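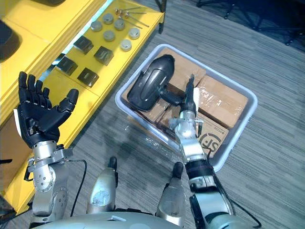 A car mirror housing in the right gripper, with the left hand kept open.

New handling rules for two-armed robots at Drumbridge

Tranda has put into force a new set of rules for its two-armed robots in the Drumbridge workshop. The document has number 1801 and is 8 pages long. It replaces the separate notes which each shift had written for itself, and which did not always agree with each other.

The rules apply to all work where a robot takes parts from a shelf or from a bin on the floor. An arm that has no task must stay still with the hand open and visible to the operator. People must keep a distance of 600 millimeters from the reach of both arms while the program is running. If somebody has to come closer, for example to move a box, the operator stops the program first and says it aloud.

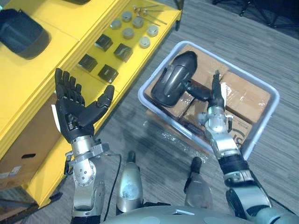 Tranda Drumbridge | Department of Robot Safety and Training

Cables received their own page. In the old notes they were mentioned only once, under cleaning. Now the operator follows every cable on the floor with the eyes before the start, and again after each change of the bin. A cable that lies in the path of an arm is a reason to wait with the start. Bins must stand flat on the floor, and the boxes in them must not be higher than the rim allows for the part being lifted.

"We did not want a long text," says Ataberk Ertürk, who wrote most of it. "The operator reads it standing, with one hand near the stop button. So the sentences had to be short, and each one had to tell one thing."

Before the rules were accepted, they were tried in 100 supervised runs. Two points were changed as a result. The check of the gripper fingers was moved from the end of the shift to the beginning, and the limit for speed near the shelf is now the same for both arms. The Silow workshop will start with the same document in October, after its operators have had their training. The training takes one morning and is given in small groups.

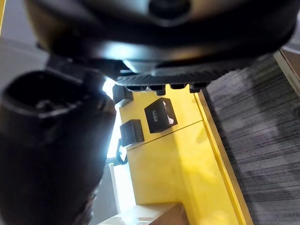
Who may restart the robot after a stop?
Only the operator who is signed in for that shift. If the stop came from another person, this person must first confirm that the area is free.

Printed copies can be collected at the workshop office. Comments on the text should be sent to the department before the document starts to be used in Silow.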